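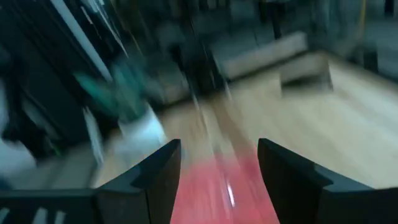
Vue de la caméra de poignet, bras en mouvement. Objet rouge au niveau de la pince, canapé gris au fond.

Notes de l'orateur — projet étudiant Lasent, revue du 7 avril 2025

Diapo 1. Ouverture
Laisser l'image affichée pendant la présentation du sujet. Annoncer le périmètre : perception embarquée pour la saisie et le transport d'objets en intérieur domestique. Préciser que l'exposé porte sur la vision et la synchronisation. La planification de trajectoire a été traitée à la revue de novembre, ne pas y revenir sauf question.

Faire remarquer la différence de netteté : les doigts gardent des contours francs, le sol et les meubles partent en traînées diagonales. La caméra est solidaire du poignet, donc les doigts sont quasi fixes dans son repère. Tout le reste de l'exposé découle de cette observation.

Diapo 2. Cahier des charges
Quatre tâches imposées par l'enseignement : saisir, transporter, déposer, revenir en position d'attente. Environnement meublé, sans marqueur au sol, éclairage non contrôlé. Une seule caméra autorisée, montée au poignet. Pas de caméra de plafond, contrairement au groupe Araya, qui travaille sur un plan de table fixe. La comparaison directe des scores entre les deux groupes n'a pas de sens ; le dire tout de suite, la question est venue la dernière fois.

Diapo 3. Chaîne logicielle
Trois processus : acquisition, estimation, commande. L'acquisition horodate chaque image à la réception. L'estimation fournit la position de l'objet dans le repère de la pince. La commande tourne à fréquence fixe et consomme la dernière estimation disponible, même ancienne.
Point faible : l'horodatage à la réception ignore le temps d'exposition et le transfert. Erreur négligeable à l'arrêt, sensible pendant les grands déplacements du bras.
Montrer le schéma, ne pas détailler les messages. Le format est dans l'annexe B du rapport.

Diapo 4. Flou de mouvement
Rappel de la formule : longueur de traînée égale vitesse apparente multipliée par temps d'exposition. Nous ne jouons que sur ces deux termes.
Option retenue pour la vitesse : plafond à 60 % de la vitesse nominale du bras pendant le transport, 40 % pendant l'approche.
Option retenue pour l'exposition : valeur fixe, gain augmenté. Le bruit est plus fort mais le détecteur le supporte mieux que les contours doublés. En lumière faible, la marge reste mince — le signaler avant qu'on nous le demande.
La déconvolution a été essayée puis abandonnée. Temps de calcul incompatible avec la commande, artefacts autour des arêtes claires.

Diapo 5. Segmentation
Le détecteur par couleur sert de référence. Simple, rapide, peu robuste : sous l'effet du flou, une teinte saturée se mélange à celle du sol et le masque s'étale. Revenir un instant à la première image si le public ne suit pas : le rouge vire au rose corail, puis au blanc en rejoignant le parquet.
Le second détecteur est un petit réseau entraîné sur nos propres séquences, avec flou synthétique ajouté à la moitié des images. Le masque des doigts est calculé une fois pour chaque ouverture de pince et soustrait avant l'inférence.

Diapo 6. Protocole d'essai
80 essais par configuration, mêmes consignes de départ, ordre tiré au hasard. Un essai est compté comme échec si l'objet tombe, si la pince se ferme à vide ou si l'opérateur appuie sur l'arrêt d'urgence. Les essais interrompus par une panne réseau sont rejoués.
Toutes les images sont conservées, y compris les illisibles. Le tri manuel de l'an dernier avait supprimé précisément les cas utiles.

Diapo 7. Résultats
Lire le tableau par colonne. L'écart entre les deux détecteurs est faible en approche lente et se creuse en transport. La limitation de vitesse apporte davantage que le changement de détecteur. Résultat peu flatteur pour le travail d'apprentissage, à énoncer tel quel.
Ne pas extrapoler aux objets transparents, aucun essai réalisé.

Diapo 8. Suite
Horodatage au milieu de l'exposition, à la source. Filtre de prédiction entre deux estimations valides. Rejet automatique des images dont le gradient moyen passe sous un seuil — seuil encore à fixer.
Essais croisés prévus sur le site d'Altcombe, avec le bras du groupe Mukham. Leur pince a une course différente, il faudra recalculer les masques.

Questions probables
Pourquoi pas de caméra à obturateur global : budget, et connecteur incompatible avec le poignet.
Pourquoi garder le détecteur couleur : il sert de repli quand le réseau ne rend rien.
Latence totale : renvoyer au tableau de l'annexe C, ne pas donner de chiffre de mémoire.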